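Course project, spring term, Applied Home Economics

# Water use for washing dishes by hand in high-rise apartments

## 1. Why I chose this topic

In the district of Fotville most people live in tall buildings, and many kitchens there are too small for a dishwasher. My own apartment is one of them. In October the building office put a note in the elevator which said that the water bill for the whole house had grown again, and asked everybody to save water in the kitchen. The note did not say how. I wanted to know which habits in washing dishes make a large difference and which make only a small one.

The project has two parts. In the first part I measured the water in my own kitchen. In the second part I asked other households to write down their habits on a form.

## 2. Method

### 2.1 Measuring at home

I used the cold and hot water meters under the sink. Both meters show liters, and I read them before and after each washing. For one month I washed the dishes of two persons every evening after dinner, and I changed the method each week:

- Week 1: tap open all the time, the way I always did it.
- Week 2: tap closed while I use the soap, open only for rinsing.
- Week 3: one basin with soapy water, rinsing under the tap.
- Week 4: two basins, one for soap and one for rinsing, tap closed.

Before washing I removed the food from the plates with a paper napkin. In the first two days I forgot this, so I repeated these days at the end of the month.

For the detergent I took Drukia, because it is sold in the small shop in our building. I measured it with a teaspoon so that the amount was the same every time.

### 2.2 The form

The form had one page and was placed in the mailboxes of two buildings, Nomura House and the building where I live. I printed 300 forms and received 30 back with all the questions answered. I know that this is a low number, and I come back to it in section 4.

## 3. Results

### 3.1 Water

In the whole month, with the repeated days, I used 2,817 liters for washing dishes. More than 1,000 liters of this belong to the first week. I did not expect that one habit can take such a large part. The second week was already much lower, and the only thing I changed was to close the tap while I had soap on my hands. It felt slow for the first evenings, and then I stopped noticing it.

The one basin method was better again, but the difference from week 2 was smaller. On evenings with a greasy pan I had to change the soapy water in the middle, and on these evenings the saving was almost gone. If I washed the glasses first and the pan last, one basin was enough.

The two basin method used the least water. I must also say that it was the method I liked least. My counter is narrow, the second basin had to stand on the stove, and twice I spilled water on the floor when I moved it. The rinsing water also becomes soapy after the plates, and then the forks do not feel clean.

### 3.2 Answers from the households

Most of the people who answered wash with the tap open. The reason they gave most often was that it is faster. Several wrote that they do not trust a basin for rinsing. Two households wrote that they have a Daster aerator on the tap, which mixes air into the water, and both were satisfied with it. I did not test an aerator myself.

One question asked where the sponge is kept between washings. The usual answers were the edge of the sink, a cup, or a small tray. Some people squeeze it well and others leave it full of water and soap. I included this question because a sponge that still has soap from the last time needs less new detergent, and less detergent means shorter rinsing.
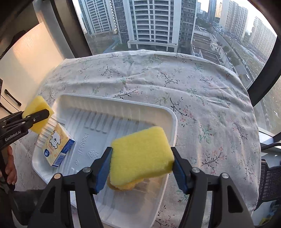

## 4. Weak points of the work

The measurements come from one kitchen and one person. Another person may rinse longer or shorter than me. I also knew that I was measuring, and maybe for this reason I was more careful than usual, even in week 1.

The people who sent back the form are probably those who already think about water. The answers should not be used for the whole district.

I did not separate hot and cold water in the results, although I have both numbers in my notebook. For the cost this would be important, and I would like to add it if I continue the project next term.

## 5. Recommendation for the building office

I suggest a new note for the elevator with only two points: close the tap while you use the soap, and wash the greasy things last. Both are free and need no extra space. I would not recommend two basins to everybody, as many kitchens in the building have the same narrow counter as mine. The text of the note is ready, and I will give it to the office together with a copy of this report.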